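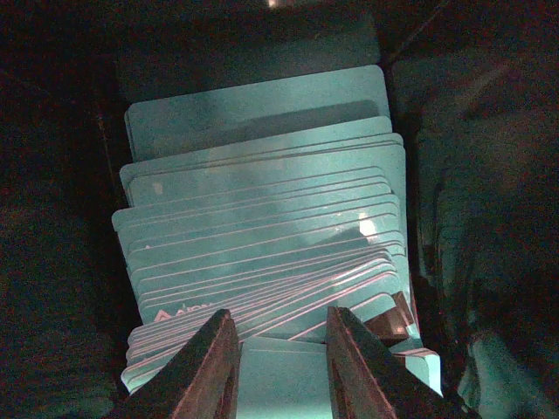
Figure 1 : Cartes bleu-vert empilées dans un bac sombre à parois brillantes, bords décalés.

Projets > Semestre 2 > Rangement et comptage > Rapport

Présentation Méthode Résultats Annexes

2. Stockage des cartes

Le jeu Skistirano comprend 480 cartes à coins arrondis. Le cahier des charges demande un rangement en bac, sans élastique ni étui, et une remise en ordre par une seule personne. Le bac retenu est le modèle Teton, fourni par l'atelier Sýkora.

2.1 Défaut d'alignement

Sur la figure 1, les cartes se recouvrent à la manière de bardeaux et la pile est légèrement inclinée. Les coins avancent et reculent des deux côtés. Une carte dépasse plus que les autres à gauche. Un lettrage blanc, en partie masqué, apparaît sur l'une des faces. Le reflet à droite gêne la lecture des bords ; le comptage sur photographie a donc été abandonné au profit d'une pesée.

2.2 Essais

Ctibor Kolář a réalisé 12 essais de remplissage en octobre. Jusqu'à 400 cartes, le bac se remplit sans forcer. Au-delà, les dernières cartes doivent être insérées à la main, par petits paquets. Le temps moyen de remise en ordre est de 75 secondes pour un bac plein, tassage compris.

2.3 Modification proposée

Ajouter une cale transversale amovible au tiers de la longueur. Le plan de la cale (fichier Stesent, révision B) figure en annexe. L'épaisseur reste à fixer après mesure du jeu latéral.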